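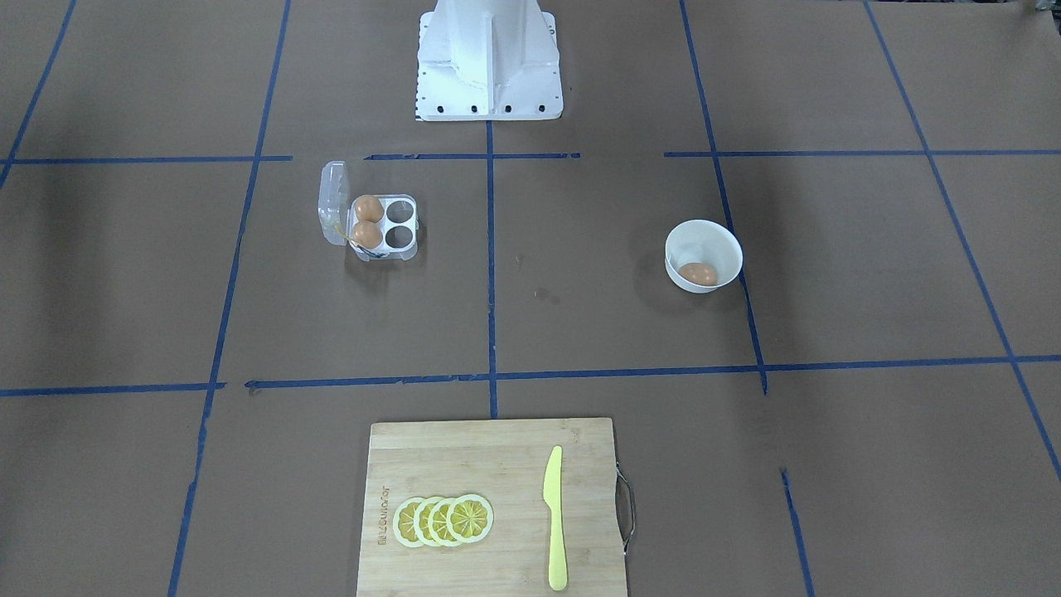
Egg carton, bowl and lemon slices on the taped-up bench at Langat.

Can robots do my chores yet? Your questions, my answers
Updated 31/01/2025

So can a machine unload my groceries?
Bits of it! Putting eggs into a carton is the sort of job I get asked about most, and a decent arm can do it on a bench where everything stays put. Your kitchen counter (mine too) is a much harder place.

Why eggs?
They roll, they crack, and no two are quite the same size. We ran 235 egg moves on the Burusik arm in September and broke 42 of them, so please don't throw out your apron.

What's the blue tape for?
It splits the paper into areas, so I can put things back in more or less the same spot between runs. I lay it by hand and no, it isn't straight.

Could it slice the lemon as well?
Not on my bench. I do the cutting and the arm only gets to move slices around. Wet, floppy things that stick to each other are still a pain, and picking up one slice without dragging its neighbor along is about as hard as anything I've tried.

Is it faster than me?
Nope. One egg takes the arm longer than it takes me to fill the whole carton.

What about shop floors?
Much better news there. The packing line at Holtham moves 530 boxes a shift with 2 arms, but they're all the same box!

Should I wait for the Cadunov home model?
I'd keep doing your own dishes for now. I haven't had one on the bench yet, and I'll add my notes to this page when I do.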